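Temps de lecture : 4 minutes

Le mardi matin, la première chose que fait Keerthana Kurup en arrivant au laboratoire Karimi, c'est de relancer les essais laissés en plan la veille. Le bras repart, descend vers un gobelet, le serre, le pose plus loin. Sur son écran, deux courbes avancent côte à côte : ce que le modèle pensait faire, et ce qu'il a fait.

L'équipe travaille depuis l'an dernier sur une question assez étroite. Quand on apprend à un robot à manipuler des objets à partir de démonstrations humaines, faut-il lui montrer la pièce vue de loin, ou ce que voit une petite caméra fixée au poignet ? La plupart des groupes utilisent les deux. À Botdale, où le laboratoire occupe le deuxième étage d'un ancien centre de tri, on a voulu savoir ce qui se passe quand on retire la vue d'ensemble.

Le protocole tient en peu de choses. Des opérateurs ont guidé le bras à la main pour enregistrer 548 démonstrations, réparties sur trois tâches : déplacer un gobelet, ouvrir un tiroir, ranger un câble dans une boîte. Un premier modèle a été entraîné avec la caméra de plafond et celle du poignet, un second avec le poignet seul. Chacun a ensuite passé 200 essais, dans des bureaux qu'il n'avait jamais vus.

Dans la salle d'entraînement, le modèle à deux caméras gagne nettement. Dès qu'on change de bureau, l'écart se resserre, et pour le tiroir il s'inverse. Golnar Heydari, qui dirige le projet, s'y attendait un peu. « La caméra de plafond apprend la pièce. Elle retient la couleur du mur, la place de la table. On déplace le robot et tout cela devient du bruit. »

Reste que la vue du poignet a ses propres défauts. Le bras cache souvent ce qu'il va saisir, le sol et les meubles basculent à chaque rotation, et une partie des pixels ne montre que le robot lui-même. Noman Khokhar a passé le printemps sur ce dernier point. Il a d'abord masqué les parties fixes de la machine, pensant aider le modèle. Les résultats ont baissé. Sa lecture — encore à confirmer — est que le réseau se sert de la silhouette des doigts et des articulations pour estimer la distance qui le sépare de l'objet. Il a donc retiré les masques en avril.

Le câble, lui, résiste aux deux méthodes. Il change de forme dès qu'on le touche, et les démonstrations ne se ressemblent pas d'un opérateur à l'autre. Fumiko Hirano, arrivée de chez Atham pour s'occuper des données, a proposé de les refaire avec une consigne plus stricte sur le point de saisie.

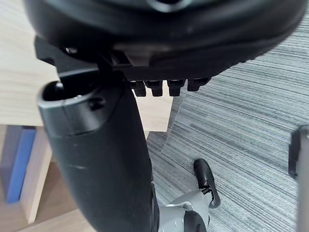 Une seule caméra au poignet suffit-elle pour apprendre une tâche ? Pour des gestes courts, avec un objet proche de la pince, souvent. Dès qu'il faut chercher l'objet ou se souvenir de l'endroit où on l'a laissé, une seconde vue reste utile.

Le groupe prépare maintenant une version à mémoire courte, qui garde les dernières secondes de vidéo au lieu de traiter chaque image séparément. Pouran Zamani en écrit le code et compte la tester d'abord sur le tiroir. Les données des trois tâches seront mises en ligne avec l'article, sous le nom d'Akby, une fois les essais sur le câble terminés.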